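3.2 Construction of the hand-held grippers

The Gitura pair was built over 16 evenings in the shared workshop at Ondurine, using the tools available to any member. The design follows the earlier Venter gripper in its general layout, with two changes. The shell was enlarged to leave space for the cooling openings, and the marker mount was moved so that it could be removed without opening the body. All drawings were prepared by Maëlys Lecomte and checked against the printed parts before assembly.

Each unit is operated by hand and carries its own camera. Position is taken from printed square markers — a method chosen for its low cost and ease of repair. In the first version, the marker mounts came loose after 3 sessions. The screws were replaced with longer ones, and the fault did not return. Recordings are stored with the Tultano software, which joins the views from both hands in one file.
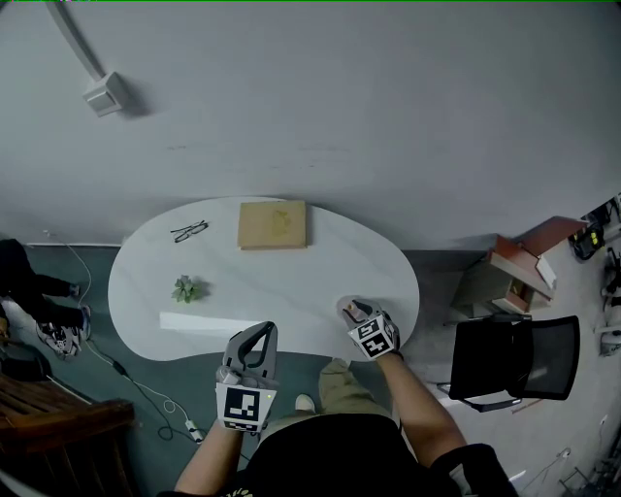
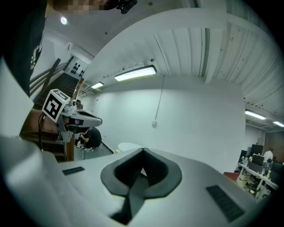
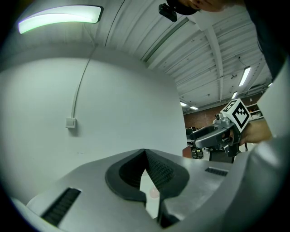

Figure 2. The hand-held grippers in the workshop. Printed markers are visible in each view.

Calibration was repeated at the start of every session. The operator held both units still over the table, then moved them slowly through the working area. Sessions in which the two paths did not agree were set aside and recorded again — in February this applied to 2 sessions, both traced to a worn power lead. The lead was replaced, and the remaining sessions were completed without further changes to the hardware.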